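Progress report to Akach, May

Teaching by remote control continued at the Wultora site. Operators recorded 344 runs of the clothes folding task, and 207 passed review. Most rejected runs failed at the second fold — the operator let go too early.

The next block covers picking up crumpled garments from a sofa seat and adding them to a stack. We ask that the 2 extra operator shifts stay funded through June.

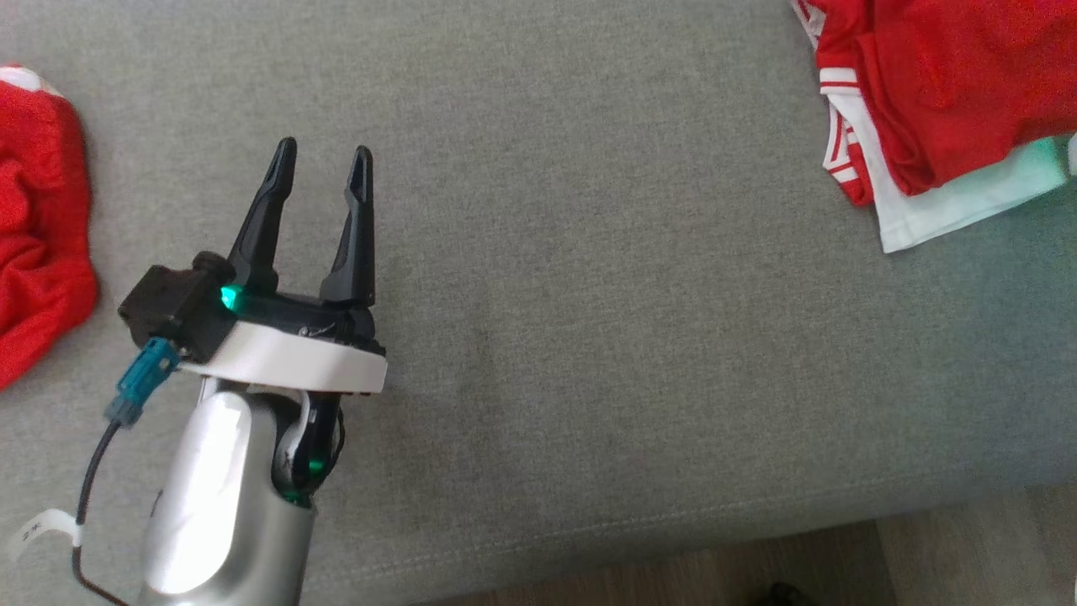
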